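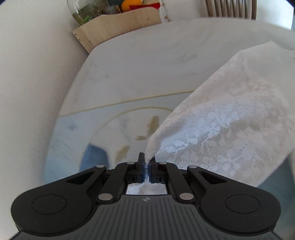 Care of Net and Lace Curtains

Net and lace collect more dust than any other window fabric in the house. The open weave works as a filter, and the fibers hold grease from cooking and candle smoke. Wash them every 4 months in rooms that are used daily. In bedrooms, twice a year is enough.

Before washing

Check the care label. Most modern lace curtains are polyester and can go in a machine. Cotton lace and anything older than you are should be washed by hand in a bathtub.

Take out all hooks, rings and weights. A single metal hook left in the heading tape will tear a hole in the first spin. Loosen the gathering cords, but knot the ends first so they don't pull back into the tape.

Measure the drop and write it down. Cotton lace can lose up to 7 percent of its length in a first warm wash, and you'll want the original figure when you stretch it back.

Shake each panel outdoors. Dust that goes into the water as dust comes out as gray film.

Soaking

Fill the tub with cool water and dissolve the detergent fully before the fabric goes in. Fold each panel loosely into a square and lower it flat. Leave it for an hour. Drain, refill and repeat until the water stays clear. Smoke-stained curtains may need four changes.

Don't use chlorine bleach on polyester or nylon. It turns both yellow, and the yellow is permanent. Oxygen bleach is safe on white synthetics and on white cotton.

Machine washing

Put each panel in its own mesh bag. Half fill the drum. Use the delicate cycle, 41°C at the most, and the lowest spin the machine offers. High heat sets creases in polyester, and ironing will not take them all out.

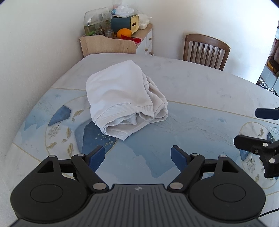
Can lace curtains be hung while they are still damp?

Polyester ones should be. Hang them straight from the machine with the window open a little, pull the hem down evenly, and the weight of the water will take out most of the folds. Wipe the rod first. Cotton lace is too heavy when wet and should be dried flat on towels, then pressed on the wrong side.

Drying cotton lace

Lay a clean sheet over the towels. Ease the panel out to the length you wrote down, working from the center toward the edges. Pin scalloped borders one point at a time with rustproof pins. Keep the panel out of direct sun if it is cream or ecru.

Starch

A light starch helps cotton lace hang properly and slows down new dirt. Add it to the last rinse. Polyester does not absorb it.

Small repairs

Mend before washing, never after. Use a single strand of matching thread and follow the pattern of the mesh. For a hole smaller than a fingertip, draw the edges together and stop there. Larger holes need a patch of net tacked behind.

Storage

Roll panels around a cardboard tube with acid-free tissue. Starch should be rinsed out first, as it attracts silverfish.

Revised 15 February 2019, Shanthi Weerasinghe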